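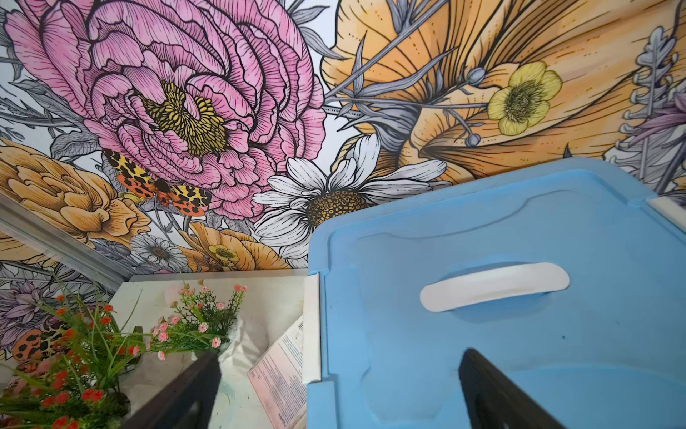 Mural con flor rosa tipo peonía, margarita blanca y polilla tigre.

Pegatinas y carteles de campaña: trucos rápidos

Vuelve la propaganda al buzón y a la puerta. Lo que funciona en casa:

Pegatina en cristal: secador, aire templado, tirar despacio de una esquina. Restos de cola con aceite de girasol, 4 minutos y trapo. En el coche igual, pero sin rascar – la pintura salta enseguida.

Pancarta de balcón: sábana vieja, dobladillo ancho y ojales metálicos. Bridas, nunca cuerda fina. Si hace viento, unos cortes en media luna. La de Mimham aguantó todo abril, hasta el debate de candidatos.

Cartel de cartón pluma: no tirar. Sirve de fondo de cajón o para forrar la balda de las especias. Hasta 100 folletos caben en una caja de zapatos, por si alguien quiere comparar promesas depues.

Engrudo para encolar: harina y agua fría, remover, fuego bajo. Sin grumos, porfavor. Dura poco en la nevera.

Manchas de rotulador en la mesa: alcohol y algodón. Probar antes en una pata.

Hanne Steinarsdóttir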